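莫拉尔市发布公共食堂餐具循环使用新规

2024年8月20日，莫拉尔（Molard）市公共服务局发布《公共食堂餐具循环使用管理办法》，对全市学校、养老机构及机关食堂的餐具采购、清洗、存放和报废作出统一规定。该办法自明年1月起施行。

根据办法，纳入管理范围的食堂共376家。各食堂应当停止采购一次性塑料碗、杯和餐盒，改用可反复清洗的餐具。现有一次性用品库存可继续使用至办法施行之日，剩余部分由区级部门登记后统一处理，不得转售。

公共服务局局长吉内芙拉·博尔托洛蒂（Ginevra Bortolotti）在发布会上表示，此前各食堂的采购标准不一，同类餐具的材质、尺寸和使用年限差别较大，给集中清洗和调配带来困难。新规实施后，餐具规格将按用途分为汤碗、饭碗、杯具和餐盘四类，由市级目录统一列明，各食堂在目录范围内自行选购。

在资金安排方面，市财政将对供餐人数不足200人的小型食堂给予补贴，每家最高4000元，用于购置餐具和存放柜。补贴申请由食堂所在区受理，材料齐全的，应在40日内办结。已享受同类补贴的单位不再重复申请。

集中清洗业务由比利亚洛沃斯（Villalobos）清洁服务公司承担。该公司负责人卡耶塔诺·帕拉西奥斯（Cayetano Palacios）介绍，清洗站将按批次留存消毒记录，保存期为两年，食堂可随时查阅。具备自洗条件的食堂可不参加集中清洗，但须每季度接受一次抽检。

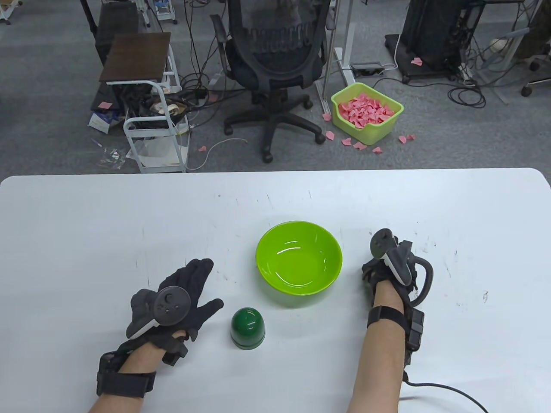

办法对塑料餐具的报废标准作了专门说明。碗、杯出现裂纹、缺口或明显变形的，应当立即停用；表面划痕较深、难以洗净的，由食堂管理人员登记后更换。报废餐具按材质分类交回，由区级回收点接收，不得与厨余垃圾混放。

公共服务局同时公布了监督方式。就餐人员发现餐具破损或清洗不合格的，可向食堂提出更换，也可向区级部门书面反映，受理部门应在五个工作日内答复。对抽检两次不合格的食堂，将责令限期整改，并暂停发放当年补贴。

邻近的乌内夫霍尔姆（Unevholm）市已派员了解有关做法，两市将就餐具目录互认事宜继续磋商。办法全文及补贴申请表可在各区服务窗口领取。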